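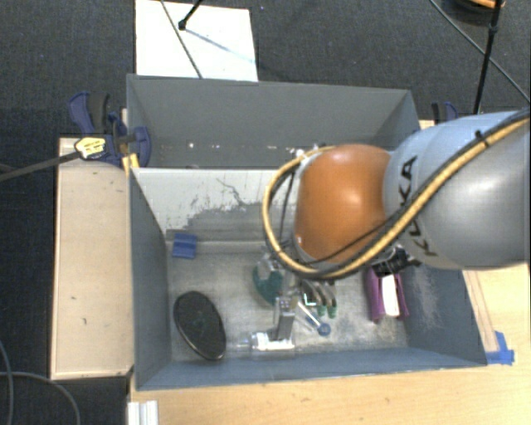
*Grey picking bins, placed side by side, with small goods in the nearer bin.*

## Skilten open bin, grey

The Skilten open bin is intended for the storage and sorting of small loose goods, including bottles, blocks and boxed items. It is supplied by Clurier to stores, packing rooms and teaching workshops, and may be ordered singly or as an adjoining pair.

The bin is rectangular with an open top. The sides are finished in grey, and the floor is left flat so that goods may be set down at any point. Light scratches, scuffs and staining are to be expected in regular use and do not affect the load rating.

### Specification

| Item | Value |
|---|---|
| Maximum load per bin | 20 kg |
| Capacity | 200 litres |
| Guarantee on frame and floor | 5 years |
| Delivery | Roughly 5 working days |

### Care

Loose debris should be brushed out before the bin is refilled. The floor and walls may be washed with warm water and a mild soap. Wire wool must not be used. Where the coating on a divider has begun to peel, the divider should be replaced; spare panels are listed under Buschmann fittings.

### Ordering

Orders are accepted in writing only. Customers who hold a Tolteck account should quote the account number and state whether a single bin or a pair is required. Enquiries regarding spare panels and returns should be addressed to Abla Azar, Customer Supply, Clurier.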